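Brundum to Replace Shared Desktops With Loaned Laptops

December
By Staff Reporter

Print this story | E-mail this story

Employees at the Brundum regional office will move from fixed desktop computers to individually loaned laptops under a plan the company has confirmed for its administrative departments.
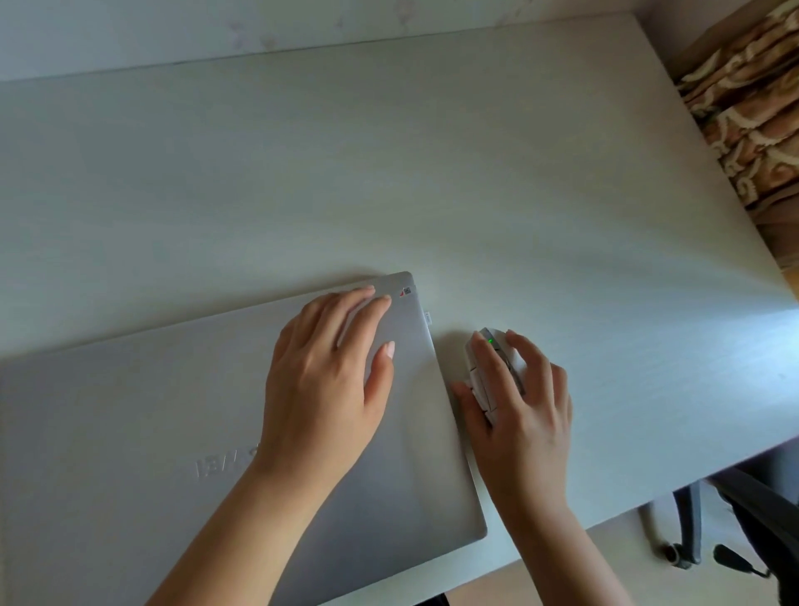 A closed laptop on a desk.

The change covers 1,471 workstations at the main office and its two annexes. Desktop units will be withdrawn floor by floor, starting with accounts and purchasing. Customer records and the mail room will follow. The print shop and the drafting department are excluded and will keep their present equipment.

The supply and configuration contract has been awarded to Mitsotakis-Vlachou, which already maintains the office network. Under its terms, the contractor will deliver the machines with the operating system, mail client and accounting software installed. It will also hold 45 spare units on site for exchange. A unit reported as faulty before noon is to be exchanged by the end of the same working day.

Each laptop will be issued against a signature and entered in an asset register kept by the information services department. The register records the serial number, the date of issue, the department and any accessories supplied. Employees who change departments will keep the same machine, but the entry must be amended within 12 working days of the transfer.

Storage on the laptops will be encrypted. Files are to be saved to the department server, and the local drive will be treated as temporary space. Information services will not attempt to recover files held only on a local drive. Employees working off site will connect through a remote access service supplied by Vemar, using a password and a code generated on a separate device. Connections that remain idle for 45 minutes will be closed automatically.

The company said the existing desktops had reached the end of their support period and that a like-for-like replacement was considered earlier in the year. That option was dropped after a review of floor space found that many desks stood vacant for part of the week while others were booked twice. The review did not recommend a reduction in the number of desks, and none is planned at this stage.

A trial was held in the purchasing department with 100 machines. Most faults reported during the trial concerned docking stations, which failed to detect a second monitor after the laptop had been in sleep mode. A firmware update was applied and the docking stations were retained. Battery performance met the specification. Requests for a larger screen were referred to department heads, who may order an additional monitor from their own budgets.

Withdrawn desktops will be collected by Jindus, a recycling firm, after their drives have been removed. The drives will be destroyed separately and a certificate issued for each batch. Employees will not be able to purchase the old machines.

Departments will receive their installation dates by internal mail. Staff have been asked to copy any files from the desktop drives to the server before the evening preceding installation. Work on each floor will begin at 6 p.m., and the help desk will remain open until 9 p.m. on those evenings.

Print this story | E-mail this story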